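Zakport Community Boards > Home and Kitchen > Hard water spots on glasses

tealkettle
Okay, I give up. We moved over to the Nolska side of town in April and every glass I own has gone cloudy. I've tried the Testari rinse stuff, two bottles of it, and it did nothing except make the dishwasher smell like a pool. Is it the water or is it me?

mudroom_19
It's the water. Ours tested at 16 grains, and the guy at Naidoo Hardware just laughed when I told him. Soak them in plain white vinegar for an hour, then rinse. Skip the rinse aid, it's a waste of money.

pagosafern
Disagree on the rinse aid! It works fine if you turn the dial on the dispenser up, mine was sitting on the lowest setting for years and I never knew. Vinegar is okay for a one-time cleanup but I wouldn't pour it in the machine every week, my old door gasket got all gummy and I blame that.

mudroom_19
11 years of vinegar in my machine, same gasket. Just saying.

tealkettle
Well, I did the soak last night -- a full hour, plus another one when I forgot about them. The tall ones came out a lot better. The short ones still have a haze near the bottom that I can feel with my fingernail. I've quit putting any of them in the dishwasher for now and I'm washing by hand and drying with a flour sack towel, which my kids think is hilarious. One of the everyday glasses, with a little water in it, on the plaid mat: 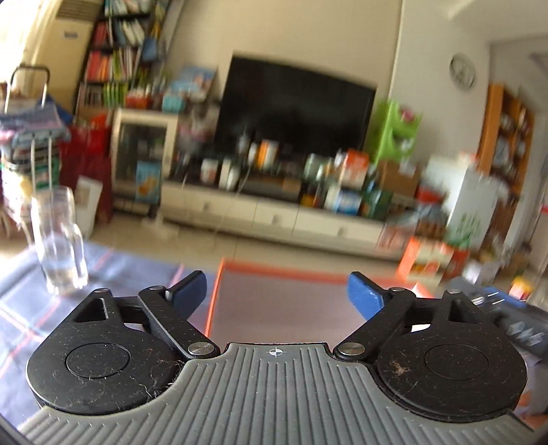

pagosafern
If you can feel it with a nail it's probably scale and you can still get it off. Baking soda paste, soft cloth, go easy. Etching is the kind that never comes out, and that's usually from too much detergent. How much are you using per load?

tealkettle
Um. I fill the cup to the top.

mudroom_19
There you go. Half that, and do the vinegar anyway.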